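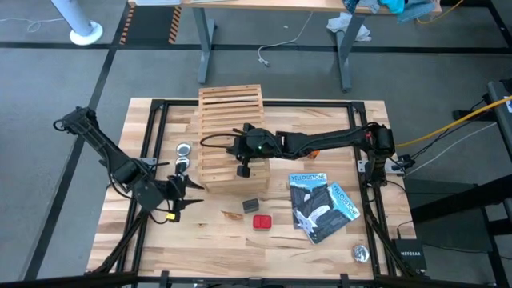

Uriel Villaseñor wrote in after the January issue to say that a slatted crate is the only storage worth having on a small table, and that boxes with solid sides are where things go to be forgotten. I read that over coffee and went straight off to try it, and oh, Uriel, I am a convert!

If you missed it, the whole idea of our Small Tables month is to take one piece of plain pale wood and let it do the work of a cupboard. A crate with gaps lets you see what went in. Packets, tins, the odds and ends that drift across a worktop by mid-morning - they all get one address. Round tins can sit beside it, one behind the other, and anything you read (the Yellowstone booklets, in our case) goes to the right where it stays flat.

I had my doubts about spices. Small jars vanish in a crate, and a big tin of pepper takes up more than its share. So the pepper got a raised spot of its own, up where the label faces you, with a little speckled bowl tucked in below. What a difference a bit of height makes! You get the same patch of table twice, and the shelf of thin strips under the top board is lovely to look at too.
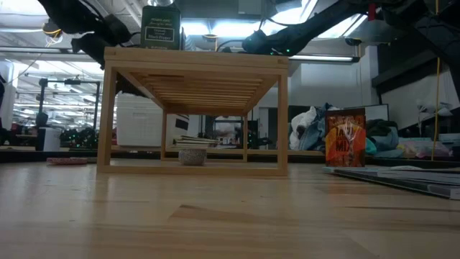
GETTING YOUR OWN CRATE GOING

Start with the table as it is. Don't clear it first. Pick up whatever is nearest and decide if it's a crate thing or a table thing, and go on until you run out. Mine took 31 minutes, and I stopped to read one of the booklets.

Turn the crate before you fill it. Stood upright it's a tall bin that swallows a lot. Laid lengthwise, running away from you, it's much easier to reach into from both sides. Try both ways with the same things in it and see which you keep going back to.

Light packets go in last so they end up on top. Cups stay out - a cup wants to stand on the wood where you can grab it. 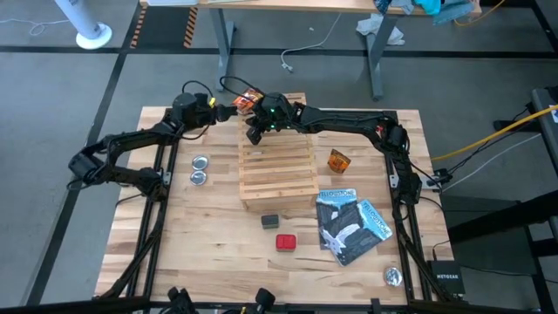 Crate, lids and booklets on the butcher-block top.

The Wurngate swap shelf has 3 crates left at the moment, and Ocampo has offered to sand any that come in rough. Send your own tables to the usual address and we'll run as many as fit next time. I would especially love to see what people do with a bench!

You are reading the web version of this newsletter. This site uses cookies to remember your settings. Accept | Manage preferences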